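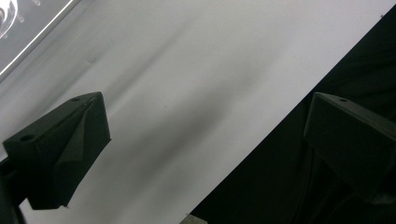 Badminton at Gastthorpe: your questions

Do I need to have played before?
No! Plenty of people come along having last held a racket in a backyard, and they're rallying by the end of the night. Beginners get the court nearest the door.

What should I bring?
Indoor shoes with soles that don't leave marks, plus water. We have loaner rackets, but bring your own if you have one - even an old one.

How long is a session?
90 minutes. We warm up for 9 of them (yes, there's a timer, and we love it) and then it's games the rest of the way.

Plastic or feather shuttlecocks?
Plastic for club nights. They stand up to mishits so much better, and we get through a lot of mishits. Feathers come out for the Mesel Cup in March, and the sound of a clean smash with one of those is wonderful.

Why does my plastic shuttle fly too far?
Check the speed. Most nylon shuttles come in 3 speeds, marked by a colored band: green is slow, blue is medium, red is fast. In a warm hall the air is thinner, so try a slower one.

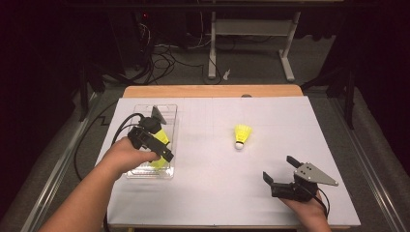

Yellow is so much easier to pick up than white against our pale walls, one reader wrote, and could we please use it on all the courts? Good news - we're switching over as the old tubes run out.

Can I just come and watch?
Please do. The balcony is open, and you may get talked into a doubles game.

Where do I park?
Behind the Drendard building. The front spaces are for the swim school until it closes.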